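Quick notes on testing whether an arm can clear a table yet. Kitchen table, not factory. Written in a hurry, fix later.

**What you need**

- a simulator (I use Flumari, any will do)
- one arm, two-finger gripper
- a bowl, a cup, a plate
- patience

**Steps**

1. Start with one bowl. Not the whole table. Everybody starts with the whole table.
2. Put the bowl in a new spot every run. Same spot every time teaches you nothing.
3. Write down what counts as done before you start. Mine – bowl in the sink, right side up, nothing else moved.
4. Run it 56 times. Log every miss, even the dumb ones.
5. Sort the misses. Bad grasp, bad path, dropped, timed out.

My last batch on the Ellum setup: 41 good out of 56. Sounds fine untill you picture 15 bowls a week on your kitchen floor.

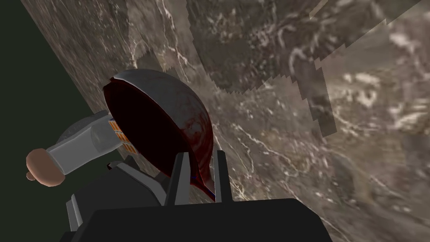

Grasping is where most of the time goes. Bowls are a pain – round, smooth, no handle. Pinch low and narrow, like the two fingers on the silver one with the red inside, and check the tilt before you plan the next move. A bowl on its side is fine empty. With soup in it, no. So add a "keep level" rule for anything that might be full, then rerun.

Then cups. Then plates, wich are worse. Can it do the chore yet? One bowl, mostly. Whole table, no. Will redo with the Vundbridge gripper in June.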